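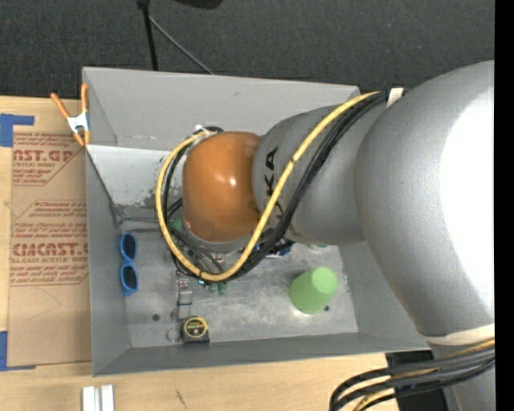 Writing appeal letters at the kitchen table: tips for small charities

Most small charities write their own appeals, often in somebody's kitchen after supper. These tips come from doing the letters for the Tambunan Well Fund and, before that, for the night shelter in Lorkville.

Before you write

Clear the table completely. Letters, envelopes and reply slips take up more room than you expect, and a ring from a mug will spoil the top sheet of a pile.

Put last year's letter, the thank-you notes you received and one page of figures within reach. Leave everything else in a drawer. If you have to get up to look for something, make a note in the margin and carry on.

Set the oven timer for 30 minutes and write without stopping. The first draft is meant to be bad.

The letter itself

Start with one person. "Last March a mother of three came to our door" does more work than a paragraph on your aims. Ask permission before using anyone's story, and change the name if they prefer it.

Say what the money buys. £10 for a week of breakfasts is easy to picture. "Support our vital services" could mean anything.

Ask for the gift on the first page, then again near the end. People are shy about this and bury the request in the last line, where half the readers never get to it.

Write "you" more often than "we". Go through the draft with two coloured pencils, one for each word, and see which colour wins.

Keep a P.S. Many readers look at it straight after their own name, so repeat the request there with the date you need it by.

Checking

Read the letter aloud while standing up. Wherever you run out of breath, put in a full stop.

Pin it to the fridge overnight and read it again at breakfast. Aurélien Jacquet, who edited our Farari school appeal, read his drafts from the last paragraph backwards and found spelling mistakes that four of us had missed. It's slow but worth doing on the final copy.

Printing and folding

Print one and post it to yourself before you order 1000. Ours once came through with the address sitting below the envelope window.

For a run of 200 or fewer, fold by hand. Use the back of a spoon to press the crease – a thumbnail gets sore and leaves marks. A clean baking tray holds the folded letters in order, and a damp sponge in a saucer will do for the envelope flaps.

Sign in blue ink so that it doesn't look printed. Let the ink dry before stacking.

Keep one finished copy in a plastic sleeve with the date and the amount raised written on the back.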